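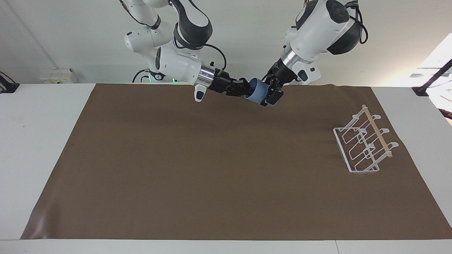

A comment under my last entry asks if we really need the dowel, or if the rack could stand with only its own wires, and says that a stick laid across the top will roll away the first time somebody touches it.

Fair question. I try to answer it with what I did in the afternoon, September, Skultcombe bench.

What is on the table

The white wire rack, the one from the Jisine box. The light wooden dowel across it. The small light blue piece. Under everything the big brown cover, which I prefer to the bare white table. White wire on a white table is difficult to see, and on brown I find every loop at once. I did not flatten the cover before I started. One edge is still curled and I should put something heavy on it overnight.

Dowel

Cut to 356 mm. I wanted it longer than the rack so there is something to hold when you lift it. First I sanded the ends, then wiped it with a cloth. The dowel is straight enough - I rolled it on the table and it did not wobble much.

My opinion on the comment: without the dowel, the rack is good for plates and lids, but a thing with a hole in the middle has no place to hang. For the Tutasetti list we need both. I agree that the rolling is a risk. Today I pushed the dowel sideways by hand from both ends and it stayed. I did not try it with a load, so please do not take this as a result.

Clips

The small white plastic clips took most of my time. They are stiff when new. I opened each one with the thumb and pushed it on the wire from the side. From the front does not work, the wire bends and the clip jumps off. I lost one under the cabinet and found it with the broom.

The pack from Sandu says 40 pieces. I did not check. If we make the second rack, it is enough.
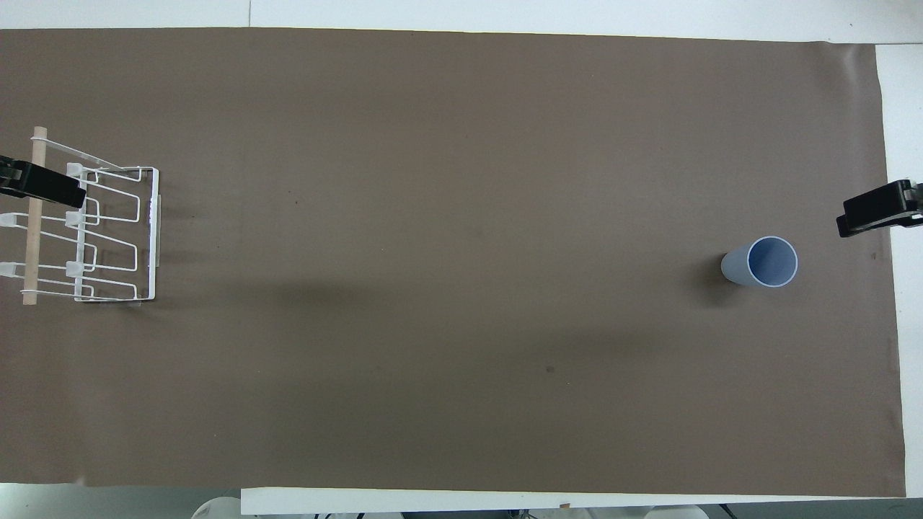 Still open

Hang a load on the dowel, start with 27 g and go up. Write down when it begins to turn.

Mark the rack position on the cover with pencil. I moved it several times and each time I put it back by eye, this is not good for comparing.

Decide about the dowel end. I would leave it sticking out. Whoever wrote the comment, please answer on this page if you want it shorter, and I will cut a new one. The remaining wood is in the drawer marked 59, together with the fine sandpaper.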